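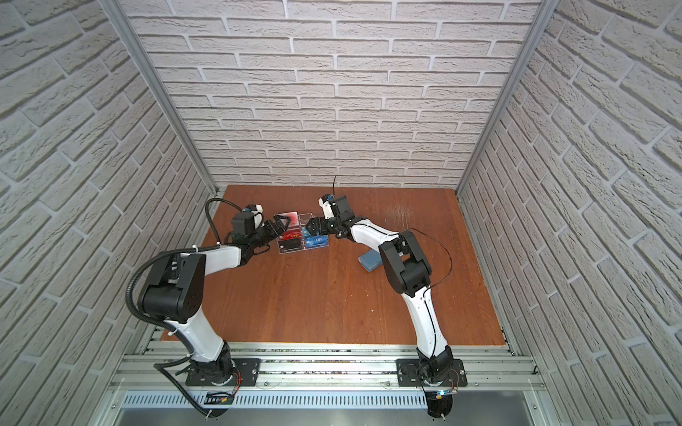
Sorting out the card drawer

The loyalty and membership cards at the Minbridge office have lived in a drawer for years, and finding the right one could take most of a coffee break. In July we emptied the drawer and went through the lot. Of the 100 cards in there, 23 were still in use. The rest had expired or belonged to people who have left.

The cards we kept are going into clear acrylic organizers, so you can see what is there without taking everything out. Please put a card back in the slot you took it from. Door passes stay at reception as before.

Diarmuid Gallagher has the old cards in a box by his desk until the end of the month. If you think one of them is yours, have a look before they are shredded. Sivaprasad Pisharody is keeping the list of who has borrowed what, and 2 cards for the Romia car park are still missing. Check your coat pockets and bags, please.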